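Chopsticks

Chopsticks are a pair of slender sticks of equal length used for cooking and eating. They are held in one hand, between the thumb and fingers, and are the main eating tool in China, Japan, Korea, and Vietnam. They are also widely used in Taiwan, Singapore, and parts of Malaysia and Thailand, mostly for noodles and dishes of Chinese origin.

Name

The Mandarin word is kuaizi. An older word, zhu, was used in classical Chinese and survives in some southern dialects. In Japanese they are called hashi, in Korean jeotgarak, and in Vietnamese đũa. The English word is usually linked to a pidgin word, "chop," meaning quick, though how it came to be attached to the sticks is not fully settled.

History

The earliest known chopsticks come from China. Bronze sticks have been found at sites from the Shang dynasty, and it is generally thought that the first ones were used for cooking, stirring a fire, or lifting food out of a pot, and not for eating at the table. Spoons were the more common eating tool for a long time, in part because millet was often served as a soft porridge.

Chopsticks became more common at meals during the Han dynasty. Food was being cut into smaller pieces before cooking, and wheat noodles and dumplings were spreading. Both changes suited a tool that picks up rather than cuts. The use of chopsticks also spread to neighboring countries, where the shape and the customs around them changed over the following centuries.

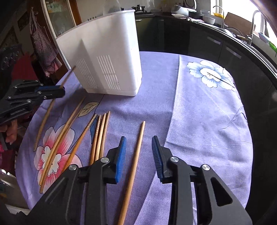
Materials

Bamboo and wood are the most widely used materials. Both are light, cheap, and slow to carry heat, and the slightly rough surface gives a good grip on food. Bamboo splits cleanly along its length, which makes it easy to work by hand. Common woods include cedar, cherry, maple, and sandalwood. Wooden chopsticks may be left plain, rubbed with oil, or finished with lacquer.

Metal chopsticks are typical of Korea, where stainless steel is now the usual choice. Silver was used at royal courts, and a popular belief held that it would darken on contact with poison. Silver does react with sulfur compounds, including those in eggs and garlic, but does not react with many poisons.

Plastic and melamine chopsticks are common in canteens and low-cost restaurants. They are durable and easy to wash, but can be slippery and are not suited to frying. Ivory, jade, and bone were used in the past for luxury sets. New ivory chopsticks are no longer legal to trade in most countries.

Regional forms

Chinese chopsticks are fairly long, with blunt ends. The upper part is often square, which keeps the sticks from rolling, and the lower part is round. The extra length is useful at a shared table, where diners reach toward dishes in the middle.

Japanese chopsticks are shorter and narrow to a point, a shape that helps with removing small bones from fish. They are sold in different lengths for men, women, and children, and family members often keep their own pair.

Korean chopsticks are of medium length and often flat in section. They are normally paired with a long-handled spoon, and the set together is called sujeo. Rice and soup are eaten with the spoon, and side dishes with the chopsticks.

Vietnamese chopsticks resemble the Chinese type but are more often made of plain wood or bamboo. Palm and coconut wood are used in the south.

Cooking chopsticks are longer than those used at the table, so that the hands stay clear of hot oil and steam. In Japan they are called saibashi and often have a string joining the pair at the top, which is removed or left on as the cook prefers.

Use

The lower stick rests in the base of the thumb and on the ring finger and does not move. The upper stick is held like a pencil between the thumb, index finger, and middle finger, and is moved up and down to meet the lower one. The tips should be level. Beginners tend to hold the sticks too near the tips, which reduces control.

Several other grips are in everyday use. A survey by the food writer Gillespie Dalgleish recorded the grips of 117 adults who used chopsticks daily and found that many did not use the textbook method, though most could still pick up small items such as beans and peanuts.

Etiquette

Customs differ by country, but a few are shared. Standing chopsticks upright in a bowl of rice is avoided because it recalls incense burned for the dead. Pointing with chopsticks and spearing food are considered rude, as is digging through a shared dish. In Japan, passing food from one pair of chopsticks to another is avoided because it resembles a funeral rite in which bones are moved in this way. In formal settings, a separate serving pair is provided for shared dishes.
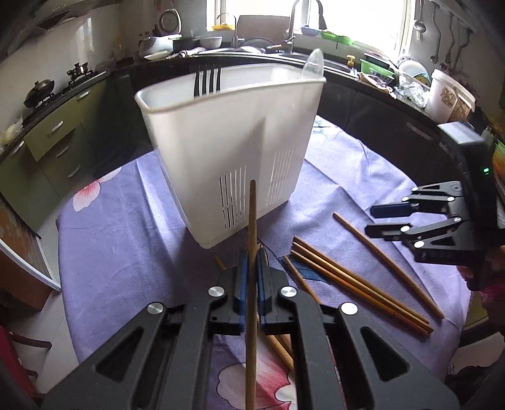
Storage and care

At home, chopsticks are kept in a drawer, a box, or an upright holder. A holder with openings in the base lets water run out and air move around the sticks. Wooden and bamboo chopsticks should be washed soon after use, dried fully, and not left to soak, since standing water leads to swelling, cracks, and mold. Lacquered sets are best washed by hand with a soft cloth. Plain wooden pairs are replaced when the tips become rough, darkened, or bent.

Disposable chopsticks

Disposable chopsticks, called waribashi in Japan, are usually made from a single piece of wood or bamboo that is partly split and pulled apart before use. They became common in Japan in the late nineteenth century and are now supplied with takeout food in many countries. Concern over the use of timber and over waste has led some restaurants to return to washable pairs. Used sticks can be collected and pressed into board or burned as fuel.

The collector Žofie Murín has written on the printed paper sleeves in which disposable pairs are sold, which often carry a restaurant's name, a short greeting, or instructions for use.

See also

Chopstick rest
Cutlery
Spoon
Table manners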